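Bronwyn McKinnon
April 16, 2019

1/ Today I make a thread about folding clothes on the bed. Some of you asked after my March posts about the small wardrobe, so I try to write it in order. It is long, sorry, get a tea.

2/ First, why the bed and not the table. My table in the Zirau flat is 500 mm deep. A long-sleeved top does not fit on it without the sleeves falling down. The bed is the only flat place where a whole garment can lie with its arms open.

3/ Second rule: make the bed before you start. Duvet straight, pillow at the wall. If the bed is messy you fold a T-shirt and then you lose it in the waves of the blanket. I have lost the same sock three times like this.

4/ Then everything comes out on top, all of it. I know it looks terrible for the first ten minutes. Dark things together at one end, light things where you can see them, and the middle stays free for the piece you are folding now.
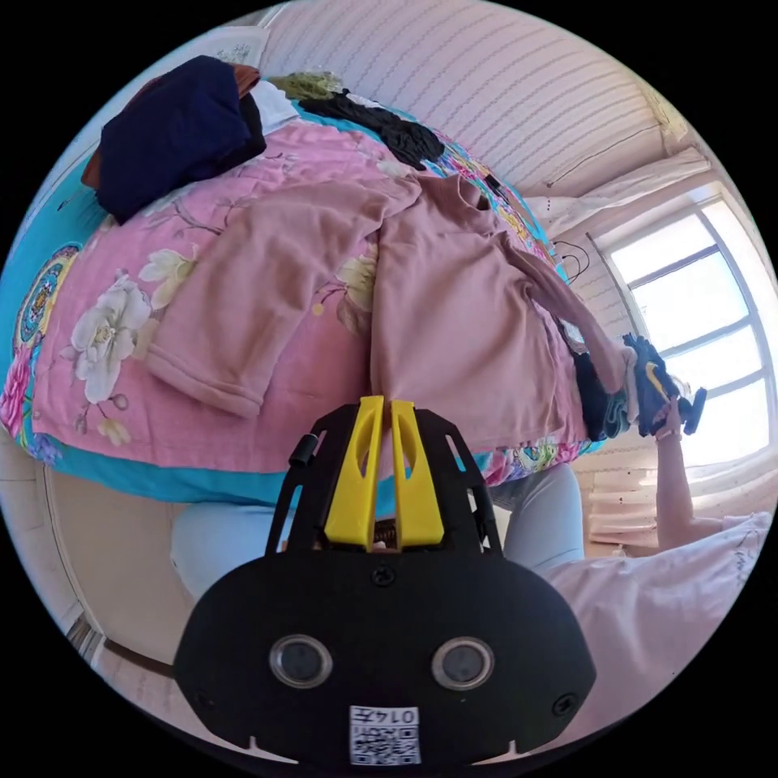 Pink top flat in the middle, dark pile by the window.

5/ A flowered duvet is very nice but it hides small things. A little black clip can stay on it the whole afternoon and you look at it and see only flowers. I now put clips, hair ties and coins in a cup first of all.

6/ Long sleeves, my way: lay the top flat, smooth it from the neck down with the whole hand. Bring one side to the center, lay the sleeve back along the body. Same with the other side. Then fold from the bottom in thirds, or in half and half again if the fabric is thin.

7/ Do not pull the sleeves hard to make them straight. Jersey becomes longer each time and after one year you have arms for a gorilla. My mother told me this and of course I did not listen until I was 30.

8/ Thick things get folded first and go near the headboard. They are heavy and they stay where you put them. Thin white things go beside them – never on top of them, if the dark thing is new and can still give color.

9/ About the box: I use the low one from Broltetton, it cost 1,367 in our money, which I thought was too much for a box. But it slides under the bed and the lid closes. The Prutis one was cheaper and the lid bent in the first winter, so I returned it.

10/ Someone asked how many pieces I own. After the last big sorting it was 108, with socks as pairs. I do not say this is a good number, it is only what fits. My sister has maybe four times more and she is a happy person.

11/ If there are two of you, the work goes much better with big pieces. One at each side of the bed, one corner each. Agree before who folds toward whom, or you will both walk to the middle and both walk back.

12/ With two people also decide where the finished things go. In our home it is always the headboard side for finished and the window side for waiting. Before we had this rule, we folded the same black trousers two times and argued about it.

13/ Cables. Please move the cables away first! A phone charger that hangs over the edge of the bed will catch a sleeve, and then the phone goes on the floor together with your nice folded shirt. I write this and I still forget it every week. 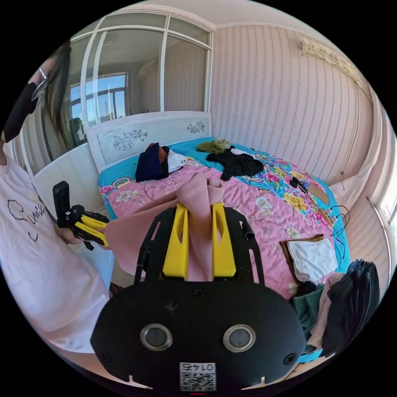 WHAT GOES WHERE, MY LIST

14/ Head of the bed: thick folded things, sweaters, anything navy or black that is finished.
Middle: only the piece you are working on.
Window side: everything which waits.
Foot of the bed: towels and home clothes. They can be folded last, when you are tired and do not care so much for the corners.

15/ Pleated fabric I do not fold at all. I hold it at the waist, let the pleats fall together, roll it loosely from the waist down and put it in the box last. The woman in the alterations shop on Sutcliffe street showed me this and it works for me – a few lines at the hem, but they go away when you hang it.

16/ Cotton cloths and pillowcases: fold in half on the long side, then in half again, and press the air out with your arm. If the corners do not meet, leave it. I spent too many evenings of my life on corners.

17/ The last thread had 484 replies and I could not answer all of them, I am sorry. Most asked about fitted sheets. I do not have a good method for fitted sheets. I make a ball and I put the ball inside the pillowcase.

18/ Next time I will write about the shelf in the hallway and the winter coats, after I buy the hooks. If you have a question about the folding you can leave it under this post and I read in the evening.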